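Bradcombe Shared Workshop -- Build Notes, Unit 4: Hand-held Grippers

By now your pair should be bolted together and arguing about which is left. Label them. Set the finger opening to 90 mm and check that both pads meet when closed.
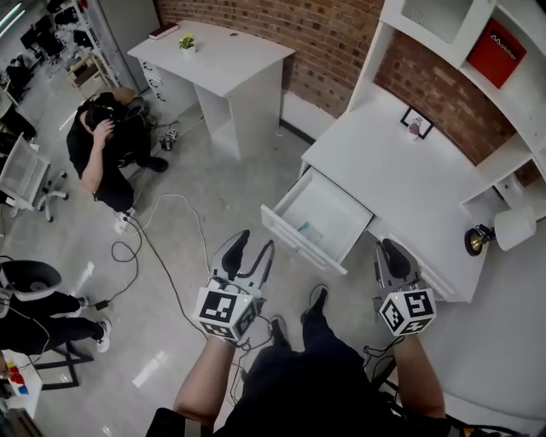 Reading time: 1 min

Marker cubes go on before the cables -- the Wuisan group did it the other way round and spent October undoing it. Leave enough slack to reach an open drawer. For next time: log 49 drawer pulls, including the bad ones.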